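Pletero 2 grasping policy, reviewed
5/13/19

Kazmi's pitch for Pletero 2 is simple: train the arm entirely in simulation, skip the costly real-world hours, and get 76 per cent of grasps right on objects it hasn't met. I've spent a few weeks with the release and I'm not sold.

The headline comes from 2,340 trials, all of them run in the Trinitz simulator, which is also where the policy was trained. Swap in the Kunness object set, still simulated, and my own runs came out at 46 per cent. The paper gives that test one line in an appendix.

Setup is painless and the code is tidy, I'll give them that. But every run I tried used the same bare brown table and the same plank floor. Change the table colour and you're on your own, as the docs don't cover it. 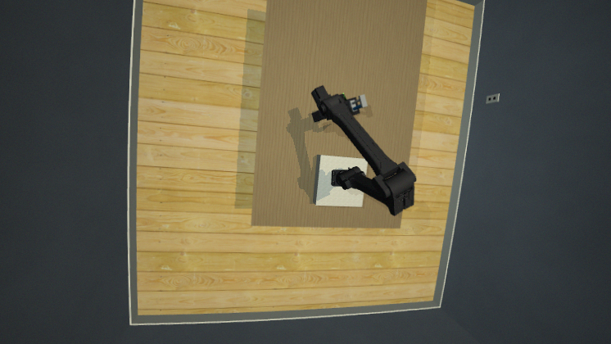
Pletero 2 in the Trinitz simulator, with the wrist beside a small blue and white object.

A real-arm test is promised for June. I'd hold off until then, unless you just want a decent baseline to beat.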